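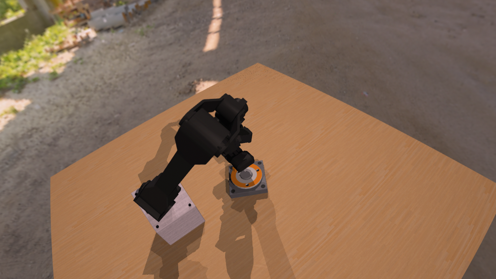

From the workbench: oiling the big table

Hello again from a very chilly Greterley! August is always my indoor month, when the garden is too soggy to bother with and I finally get to the jobs I've been putting off since Christmas. This year it was the dining table, which has had six years of homework, curry and one very unfortunate candle incident, and was looking grey and thirsty along one side where the arvo sun comes in.

I'd been dreading it. The last time I refinished anything it was a bedside table in a polyurethane that went the colour of cough lolly, and I swore I'd never touch a brush again. But Qistina Ngui (a few of you met her at the Nulbridge open day) talked me into a plain hardwax oil, rubbed on with an old T-shirt, and I'm a convert.

A few notes for anyone tempted. I started with 120 grit to get the worst of the rings out and finished at 180. The tin said I could go up to 200-odd and I didn't bother, and my hand can't tell the difference. Always go with the grain, even when your shoulder is begging you to go sideways. I cheated in one corner and I can see every scratch of it at breakfast time, when the light's low.

Vacuum, then wipe, then vacuum again. I missed a spot and oiled a lovely little crop of dust into the top – had to wait till it cured, rub it back and start over on that patch. Very annoying! Then put the oil on much thinner than you think you should. I did three coats, with a full night between each, and wiped off everything that would come off after 15 minutes or so. The colour it brought up was gorgeous, a sort of dark honey, and you could see figure in the timber I'd forgotten was there.

One serious bit: lay your oily rags out flat outside to dry, or drown them in a bucket of water. Don't scrunch them up in the bin. They can heat up and catch fire all by themselves.

We ate off our laps for a week, which the kids thought was the best thing that's ever happened. The table's back in service now but I'm still being precious about it, running around with coasters like my mother. Full hardness takes a few weeks, so no wet tea towels left lying about just yet.

Friederike Albers wrote in after last month's item on squeaky chairs to ask whether you can oil over old wax. Short answer is no, get the wax off first with turps and a scourer, let it air properly, then give it a light sand. Friederike, send me a picture of how the sideboard comes up!

Next month I'm having a go at the wobbly leg on the hall stand. If you've got a favourite wood glue, hit reply and tell me, I'm down to a crusty half bottle.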